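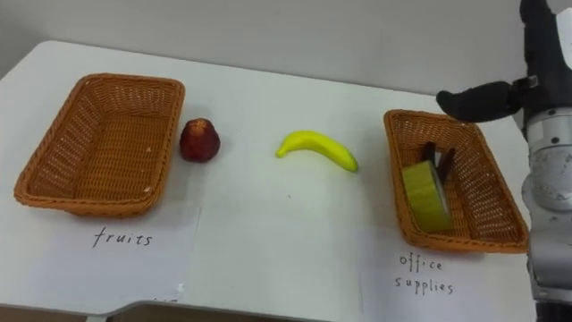 Two Baskets and a Handwritten Label: Sorting the Kitchen Table

If your kitchen table is anything like mine used to be, it's where everything lands. Keys, mail, half a bag of onions, the good scissors, and somewhere under the newspaper a banana that has seen better days. I put up with that for years, and I bought all kinds of racks and tiered stands trying to fix it (the Jereo three-decker is still in my garage, if anybody wants it). What finally worked was a pair of plain woven baskets and a piece of paper with a word on it.

Start with a bare table

Take everything off, and I do mean everything, even the salt shaker. Wipe the top down, let it dry, and put the baskets out first, one at each end, before a single thing goes back. Set what you're sorting in the open space between them. It's so much easier to decide about an apple when it's sitting out by itself than when you're digging for it at the bottom of a heap!

Choosing the baskets

Rectangular ones waste less room than round ones, and you can push them flat against a wall. I like sides that flare out a little so I can reach in without scraping my knuckles. Mine came from a secondhand shop in Ciredham, 2 for $11, and I've seen nearly the same thing new for a good deal more. Run your hand around the inside before you pay. A stray end of cane will snag a dish towel and it will certainly nick a ripe peach.

Turn them over and give the bottoms a good smack outdoors before you use them. Crumbs and bits of onion skin love to settle into a weave, and a dry pastry brush gets out whatever the smacking doesn't. If a basket needs washing, use a damp cloth with a drop of dish soap and dry it in the shade, upside down. Please don't soak it. I soaked one once and it dried shaped like a canoe.

Write the label big

A plain white sheet and a dark pen are all you need. Write one word, "fruits" for instance, and lay it on the table right in front of the basket where people will see it while their hands are full. I tried those little tie-on tags from Kalinowski and they were as pretty as could be, but they twisted around backward and my family went straight back to putting batteries in with the pears. If the paper curls at the corners, a bit of tape underneath will hold it down.

Keep the word simple, too. My first labels said things like "snacks and lunch items" and there was a long discussion every evening over what counted.

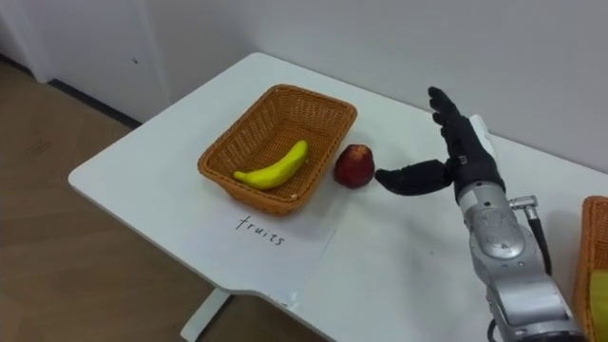

Put things in one at a time, especially anything that bruises. A banana can go right down on the floor of the basket while there's still plenty of space, and then you build around it. Apples I keep for last and set off to one side, and if I have a lot of them they get a bowl of their own, seeing as apples hurry everything else along. That's lovely when you have hard avocados and not so lovely when you wanted the bananas to last until the weekend.

The same goes for play fruit, by the way. Children who have a toy kitchen will happily sort for a good long while if the basket is low enough to reach and the word in front of it is one they can sound out.

Don't fill a basket past the rim. Once fruit is piled above the edge it rolls, and once it rolls it ends up behind the toaster. When the basket is full, I stop buying fruit for a few days and we eat what we have. We moved into our place in Vosbridge one September with 13 boxes marked "kitchen misc" and this was how I got through them, a basket at a time, in the evenings after supper.

Every so often, empty both baskets completely, shake them out, and write a fresh label if the old one has gotten splashed. I do mine while the coffee is brewing.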